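Re: [manip-learn] Wrist view vs. head view for container tasks

Nadja Tanner wrote:
> We've been going back and forth on this for a while. Our policy gets
> one head camera and one wrist camera, and it does fine on open
> tabletop stuff, but as soon as there's a box with flaps it falls
> apart. Has anybody on the list tried dropping the head view during
> training, or masking it some of the time? I keep reading that wrist
> only is the way to go for reaching into things and I'd like to hear
> from someone who has done it on real hardware before I burn a month
> of robot time.
>
> Also, are you still on the Tondley pipeline or did you switch?

Hi Nadja (and everybody),

Yes to masking, no to dropping it completely, and yes we're still on Tondley, mostly out of laziness. Longer answer below, sorry in advance, I've had coffee.

We spent most of February on pretty much your problem. Our setup is two arms working over a cardboard box, and we log a head view plus a view from the wrist of the arm that isn't reaching in. We ended up with 2138 demos after throwing out the ones where the streams had drifted out of sync (check yours for that first! we lost a whole week to it).

We trained 3 versions on the same data. One with both views all the time, one with wrist only, and one where the head view gets blanked at random during training, a whole chunk of an episode at a time. Blanking single images did nothing useful for us, the policy just coasts on the one before it. You need the gap to be long enough that it has to live off the other camera for a bit.

Wrist only was great once the fingers were close to the opening and terrible before that. It would wander off toward any brown edge it could find, and with flaps there are a lot of brown edges. Both views all the time was the reverse, lovely smooth approach and then it would stall right at the rim, I think because our own arm covers up so much of the table by then. The random blanking one got the good half of each. I don't have a number I'd want quoted yet, the eval was small and Wallner in particular is going to ask me how small, so let's say it was clear enough that we stopped training the other two.

I pulled one view of each kind out of the logs so you can see how different the inputs are:

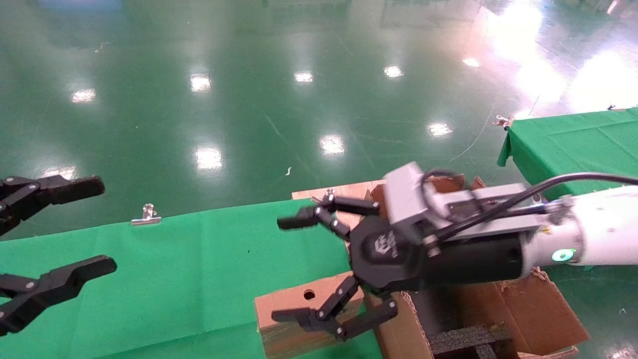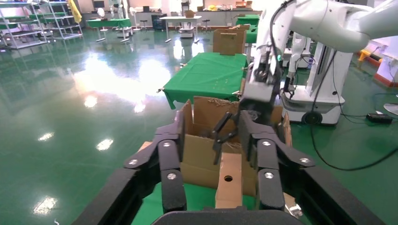 First one: head view. Second one: wrist view, with the other arm's jaws down in the box.

What surprised me is how much background the wrist camera picks up. I'd always thought of wrist views as nice tight close-ups, but ours sees a good stretch of the room past the box, shiny floor and all. So the usual argument that the wrist view generalizes better because it sees less clutter doesn't really hold for us. If yours is angled outward like that, I'd put your random crops and color jitter on both streams. We only had them on the head view at first, and the wrist-only policy got noticeably worse when we moved the tables. Adding them to the wrist stream fixed a good part of that.

A couple of smaller things since you asked about hardware time:

The torn cardboard matters. A box with chewed-up edges looks like a different object to these networks. We swapped boxes every 6 sessions and I wish we'd done it more often.

Keep the divider or whatever you have inside the box in at least part of the data. With an empty box the policy learns to go straight down the middle and then it has no clue what to do when something's in the way.

Run 2 seeds at the very least. Our first wrist-only run looked amazing and the second one was a mess, and if we'd stopped after the first I'd be writing you a very different email.

The masking code is a short patch on top of the Tondley data loader. It's ugly but it works, and I can send it to you off list. The Jimen folks have a cleaner version that ties the mask to gripper distance, but I haven't run it myself so I can't say if the extra fuss pays off. If anybody here has, please speak up!

Nadja, what angle is your wrist camera at, and can it see its own fingers? I have a hunch that makes more difference than we give it credit for. I'm around Sunday if you'd like to do a call.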